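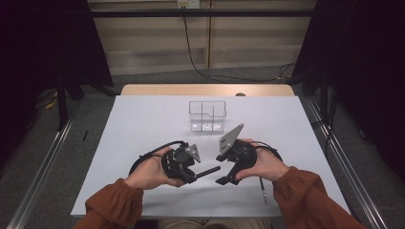 Desk-tidy session, white table.

Datasets > Household > Small Storage > Jeltirau

Jeltirau: desk organizer, README

Jeltirau covers one small job at a white table: a clear three-part organizer and the slim tools that might be kept in it. The project page at Tirunine calls this "everyday tidying". I'd go easier on the claim. One table and one organizer don't stand in for anybody's real desk, and mine has never looked that clean.

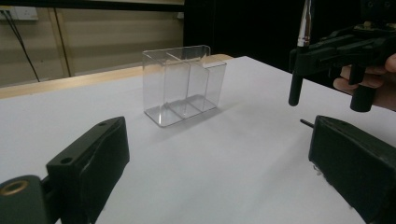
Horitz, March

The organizer is transparent, open at the top, with two upright dividers. The section at one end is shorter than the other two. Whether that helps anyone find a pen faster, I doubt. Clear walls on a white top are hard to pick out, so check the edge labels before you trust them.

There are 40 sessions in this release, and 30 have been checked by a second person. Please don't quote the other ten as checked. The notes use "box", "organizer" and "container" for the same item, 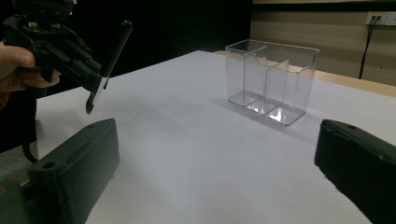 and I've left them that way – cleaning up the wording would hide how unsure the labellers were. Mägi, the earlier set, did clean it up, and I still can't tell which entries were changed.

Slim tools are labelled by shape and colour only. A black handle with a silver shaft could be a fine brush or a small screwdriver, and version 4 of the labels doesn't guess.
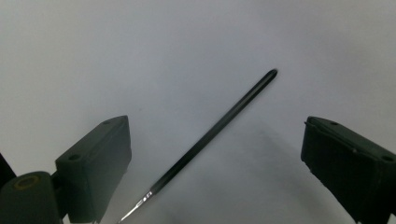
Known gaps

- No cluttered desks.
- No coloured tabletops.
- "Tidy" is never defined.

Filed under: Home & Office, Storage

Contact: Valdis Tamošiūnaitė, Tirunine | Back to top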